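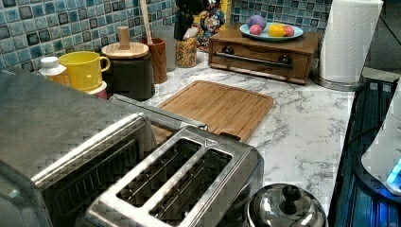 Progress Report No. 2 – Shared Kitchen Refit and Counter Organization
Soltholm Residence, ground-floor kitchen
Submitted to: Marchuk Fund, Small Grants Desk
Prepared by: Kenna Cruickshank, Arno Interiors
Date: July 7, 2019

1. Status

Work on the ground-floor kitchen is on schedule. The counter and backsplash are complete. The small-equipment layout is in trial use, and the storage work below the counter has not started. No change to the total grant amount is requested.

2. Work completed in this period

2.1 Counter. The white marble-pattern counter was accepted after one repair to the rear joint. The sealant was cut out and replaced over a length of 18 inches. The gray veining does not line up across the joint. This was noted at inspection and accepted as is.

2.2 Backsplash. The mosaic in mixed blues was grouted with the light grout named in the original specification. A darker grout was considered and dropped, as it made the wall read as one flat color under the evening lighting. One box of spare tile is held on site for repairs.

2.3 Small equipment. The two-slice toaster and the bamboo cutting board are now kept on the counter. In the first layout the board was stored on edge in a base cabinet and residents used the counter surface for cutting. Light knife marks were recorded near the sink and have been polished out. The board is now left flat, within reach of the toaster, and no new marks have been recorded.
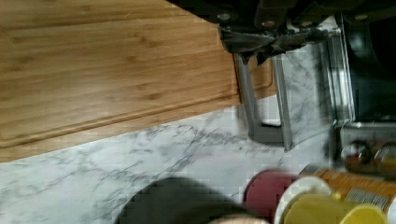
The board has a juice groove along its perimeter. Residents asked whether the groove side should face up at all times. The answer given was yes for fruit, tomatoes and cooked meat. Oiling is to be done once a month with plain mineral oil, and the product and date are to be entered on the cleaning sheet.

2.4 Containers. Canisters, cups and the long-handled utensils are grouped against the tiled wall. The wood-lidded canister stays in this group. Labels are still missing and are on order from Fluvlow.

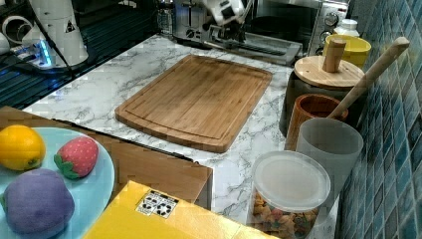

Cutting board on the counter, with cups and canister along the tiled wall.

3. Open items

3.1 Crumbs collect between the toaster and the board. A daily wipe-down has been added to the cleaning sheet. If this is not enough, the board will be moved farther from the toaster.

3.2 The clearance between the heating appliances and the wall has to be measured and written into the layout plan. The present positions are for trial use only.

3.3 Base cabinet inserts – delivery is now expected in August. The supplier has confirmed the order for 12 inserts but not the finish.

4. Budget

Spending in this period stayed within the approved lines. An amount of $500 remains under small equipment and is held for labels, shelf liner and a second cutting board for raw meat.

5. Next period

Install the base cabinet inserts, label the containers and issue the final layout plan. The next report will include the cleaning sheets for the trial period.

Contact: Kenna Cruickshank, Arno Interiors | © Arno Interiors | Back to top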